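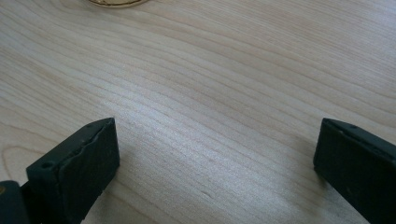
Skateck Drimidness top, pale finish. The shine moves with the light.

I'm wary of any table top sold on its "calming grain". Skateck uses the phrase twice in the listing for the Drimidness, once in the heading and again beside the price, which was $335 when I bought in October. A plain pale top from the hardware shop would have cost me a fair bit less, so I wanted to know what the extra was for.

The grain first, then. It's nice. Long tan lines run across it on an angle and in a few places they loop back into those arched shapes you get on a plank. The colour is a quiet blond that goes greyish in cool light, so if you were hoping for the honey tone in the Skateck photos, look at it on a dull morning before you throw out the box. I'd call mine closer to oatmeal.

What I don't buy is "glare-free". The finish is soft and mostly matt, but there's a sheen, and when the light comes from the far side you get a silvery band right through the middle. It's mild, and I can read a printed page through it well enough. Glare-free it is not, and a company charging this much could pick a better word.

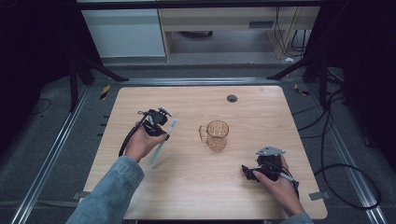 Mug in the middle, cable hole at the far side.

The corners are rounded, which I liked more than I expected to. My last top, a Stevex, had square ones and I wore the bruises. The cable hole is small and round with a black rim, set near the far side. It took a laptop lead and a lamp lead. My old power board plug would not go through at any angle, and I tried a few. Measure your plugs. The listing gives no diameter for the hole, and when I wrote to ask, I was sent a care guide for a different table.

Our top sits inside an aluminium frame with rails along both sides and across the far edge. If you plan on something similar, leave yourself a little room to get a cloth in there. Crumbs are going to find that gap.

The listing had 681 ratings the day I ordered, nearly all of them five stars, and of the ones I read hardly any came from people who'd owned the thing longer than a weekend. "Arrived quickly, looks great." Good for you, but I wanted to hear about
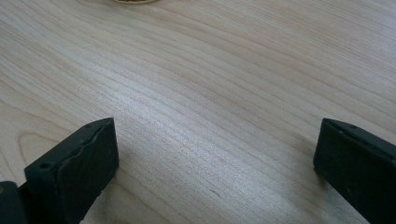
coffee rings and scratches. So, for whoever comes after me: a cold glass left on it for an evening left no ring that I could find. Hot mugs I've kept on coasters, so I can't help you there. It does mark. There's one small dark spot with us now that hasn't come off with a damp cloth, and it could be a scratch or just a flaw in the finish. It's faint and you have to go looking, but at this price I did go looking.

Then there's the upgrade kit: an edge strip and a tin of wax for $223. I passed. Perhaps it's lovely wax.
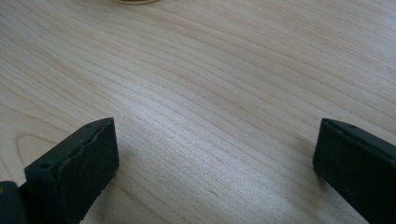
Review by Văn
December 12, 2022

Would I buy it again? At full price, no. Some $300 is still more than I think a bare top should cost, though I'd probably grumble and pay it if the hole were bigger. It's a pleasant surface to work at, it wipes down easily, and the pale colour makes a small room feel less crowded. The Stevex did most of that too, bruises aside.

Three stars. I'll change it if the spot comes off.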